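July, evening

I want to write this down while I still remember the order of things, because tomorrow I will have to write it again for the report, and in the report I will make it shorter and more polite.

The left arm jumped today. It was a little after three in the afternoon. I was standing at the side of the table and I had my right hand over the tabletop, near the place where the cup must be set back after every try. I was bending to take the cup, and the arm came across the table from the left, low and fast, and stopped. It did not touch me. It hit the cup, and the cup went over the front edge and rolled under the next table. Then the arm was still, with its fingers pointing to the place where my hand had been.

I did not press the stop button. I must be truthful here. The button was near my left hand, as it should be, and I did not even think of it. The whole movement was over before I understood that it had begun. My colleague at the handheld controller pressed the stop some seconds later, when there was nothing more to stop. We looked at each other and he said, very quietly, that he had not moved his hands. I believed him at once. He was pale.

For a while I could only think about the cup. I went on my knees and got it from under the table and looked if it was cracked. It was not cracked. I put it in my pocket and it made a big shape in my pocket, and I walked with it like this for the rest of the afternoon. I found it there again on the bus.

We had this before, but smaller. In the first week of the month I wrote here that the left arm "shivered" two times before lunch. I called it shivering because it was a movement of a centimeter, maybe less, and then it followed the hands again as usual. I wrote it in the lab book also. The answer in the lab book, under my line, is "watch it." So we watched it. I think this is what makes me angry tonight, more than the jump. We had the fault in front of us for weeks and we gave it a friendly word. If I had written "unexpected motion," somebody would have asked for a paper about it.

The first idea was the cable. Everybody has the cable as first idea. When I came to Flesdale I was told that eight of every ten problems in the Ljungberg hall are cables, and since then I have repeated the same sentence to two students. So we locked the arm, moved all the cables with our fingers, changed the network cable of the left arm with the one of the right arm, and started a slow test with no person near. Nothing happened. We changed them back. Nothing happened again. This proves very little, I know, but at half past four we stopped believing in the cable.

The second idea was the fingers. Last week we put new pads of Jellurex on the left gripper and they are a bit thicker than the old ones, and there was a theory that the force was read wrong. I did not like this theory. A wrong force at the fingers can make a bad grip, but I could not see how it makes the elbow swing. We took off the pads anyway. It cost us half an hour and the glue is still under my nails.

Then I did what I should have done first, and opened the log.

Our controller and our arms speak through Erkska, the little program that was written here before my time. It takes the position of the hands, makes it into a position for the arm, and sends it, 1000 times every second. If a message is late, Erkska uses the last one. This is normal, a late message or two is nothing. There is a limit of 5 milliseconds, and after this limit the arm must go to hold, and it must stay in hold until a person releases it. I have explained this limit to every new student. I have drawn it on the whiteboard, with a nice red line.

In the log of try number 277 there is a gap of 700 milliseconds. In this gap no message came from the controller for the left arm. The hands of my colleague went on moving, of course. He had seen that I was coming to the cup and he was bringing his left hand back out of my way, and then a bit across to rest it. And the arm did go to hold, correctly, at the 5 milliseconds. I was so happy for one moment when I saw this line. But the next line says that the hold was released, and it says it was released by "user," and there was no user. The messages came back, the first message had a bit in it that is used for the start of a session, and Erkska understood this as a person saying yes. So it released the hold and gave the arm the new position, all of it, in one step. The arm has its own limits of speed and it respected them. It just went there as fast as it was allowed, and my hand was on the way.

I read it four or five times. Then I searched the older logs, and I found the small ones too. The shivers. Each one has a gap and a release by "user." They were small only because the hands were almost quiet during the gap.

So it was always the same fault. The size of the jump depends only on what the operator does while the program is deaf, and the operator can't know that it is deaf. On his side nothing changes. He moves, he looks at the arm, he thinks it is a bit slow.

What we did before going home: the release of the hold by message is taken out completely. It was one condition in the code, one line, and I took it out with my own hands and another person read it after me. From now the hold is released only with the key at the desk. Second, when the arm is released, it does not go to the hands. The operator must bring his hands to where the arm is, and only then they connect. This is slower and they will complain. Third, we put a sound. When the left or the right side goes to hold there is a beep, an ugly one. We tested by pulling the network plug twelve times in different moments, with the arm over the table and nobody inside the tape, and twelve times it stopped and stayed stopped. I would like to say I was calm, but at every plug I pulled my stomach went cold.

What we do not know is why there is a gap at all. 700 milliseconds is a very long time for a network with one switch in it. It may be the small computer of the controller, which goes to save power when it thinks it is not needed. It may be the cable after all, and then I will have to say sorry to the cable.

I copied today's two pictures to here.

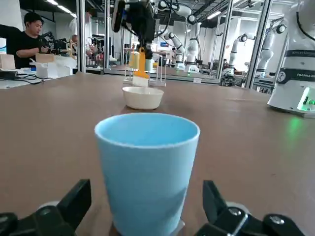
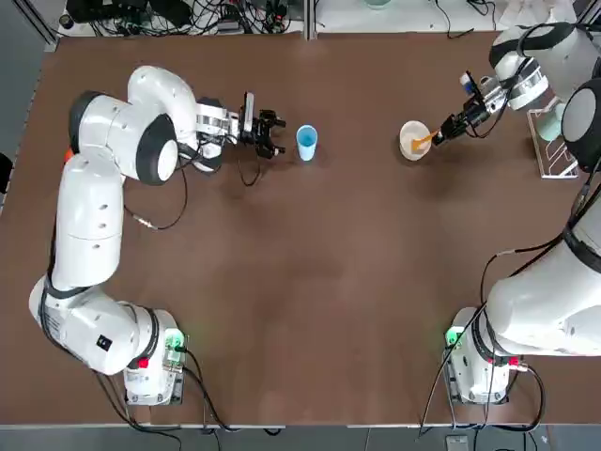 My own mistake is a different one from the mistake in the program, and I do not want to hide it behind the log. The rule says that no hand goes over the table while the arms are connected. It is my rule, I wrote it in spring, and I stopped following it in the second week, when I saw how much time it costs to disconnect for one cup. I know exactly how I thought: the left arm is open and waiting, the operator sees me, it is only one second. But look how the second picture is — the left fingers are open with the light blue cup just in front of them, and at the same moment the other gripper is holding the orange tool in the bowl. There are two arms to look after, and one person has to do both with his two hands. If he looks at the bowl, he doesn't look at me. And even if he looks at me, today has shown that his looking is not a protection. Between the open fingers and the cup there is so little space that a hand which takes the cup must go in front of the fingers. There is no other good way to reach it. I did this, I think, a hundred times this month.

So the cup will be put back differently. My proposal is that after every try we disconnect, with the key, and one person and only one resets everything. It will make each try longer and we will have fewer tries at the end of the day. I have counted it and the difference is not even so terrible. I should have counted it in spring.

At six we all sat on the boxes near the door and ate the biscuits which were for the visitors. My colleague asked if I wanted that he writes the report, and I said no, but then I said yes for the part with the hands, because he should say it in his own words. He told me that in the moment of the jump he let the controller go and held his hands up in the air, like a person in a film. I had not seen this. I was looking at the arm.

At home I told it on the phone to my mother and I made it small. I said a machine had made a wrong movement and knocked over a cup. She asked if it was an expensive cup.

For tomorrow: buy the long network cable. Ask for the setting of the power saving and write down the value before I change it. Put the Jellurex pads back on and let them dry one night this time. Look through the logs of the right arm too — I looked only at the left, because the left had frightened me. Change the word in the lab book. I will not erase "shivering," I will put a line through it so that it can still be read, and write next to it what it was.

And bring the cup back. It is on my kitchen table now, beside the keys.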